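Inicio > Reseñas > Simuladores > Lirden

Lirden, el simulador de robots domésticos de Brilham, tras un mes de uso

Llevaba desde abril queriendo probar Lirden en serio, y al final saqué la tarjeta y pagué los 479 euros de la licencia (sí, duele). Vengo de Furau, que es más barato y más feo, y en el que me tiraba media tarde peleándome con los archivos de configuración antes de mover un dedo de la pinza. Con Lirden tardé 25 minutos desde la descarga hasta tener un robot de dos brazos dentro de una casa virtual, ¡y eso que me paré a hacer café!

Lo que más me ha gustado son las casas. Traen vida: una planta de hojas anchas en su maceta blanca, una encimera con su lavabo ovalado, suelo de madera. En Furau entrenabas en cuatro paredes grises y luego te extrañabas de que el robot se liara con cualquier cosa. Puedes mirar desde varias cámaras y algunas van muy torcidas, al principio marea un poco.

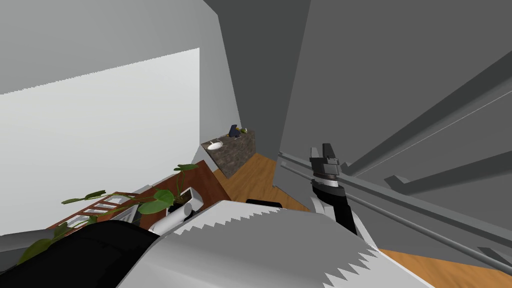

Lefteris Ververidis me escribió que a él las casas le parecen muy bonitas pero que le comen la tarjeta gráfica, y que para entrenar en serio apaga la mitad de los muebles. Puede ser. Yo tengo un equipo normalito y voy a 20 fotogramas por segundo con todo encendido, que para teleoperar me basta y para lanzar pruebas en paralelo se queda corto, eso se lo reconozco.

La pinza es la de serie, dos dedos planos que se van estrechando hacia la punta. Se maneja con el mando o con el teclado (con el teclado no os lo recomiendo, de verdad) y la apertura responde muy fina. Lo que menos me convence son las superficies sin textura: gris contra gris, sin una sombra donde agarrarse, y calcular la distancia a ojo es un suplicio.

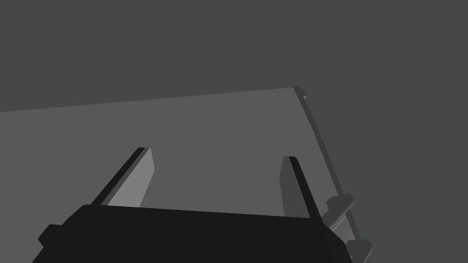 Al final me acostumbré a bajar despacio y a fiarme del número de altura que sale en el panel, que por cierto está escondido en un submenú absurdo. Brilham, por favor, ponedlo a la vista.

Con la madera es otra historia. Las vetas te dan referencia y colocar los dos dedos a los lados de un cilindro pequeño se hace casi sin pensar. Los objetos finos siguen siendo mi cruz, pero ahí la culpa es mía.

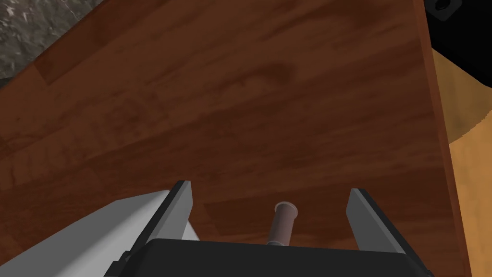 Antunes comenta que el contacto entre dedos y objeto le resulta demasiado pegajoso, y que con los valores de fábrica levanta piezas que en su taller se le caerían. Tiene arreglo: en las opciones de física se baja la fricción y mejora bastante, aunque hay que hacerlo objeto por objeto y cansa.

¿Lo volvería a comprar? Yo sí, pero esperaría a una oferta. Si solo queréis trastear un fin de semana, tirad de Furau y os ahorráis el disgusto. La versión 2 promete guardar los ajustes de fricción por escena; cuando salga la pruebo y actualizo la reseña.

Contacto | © Todos los derechos reservados | Volver arriba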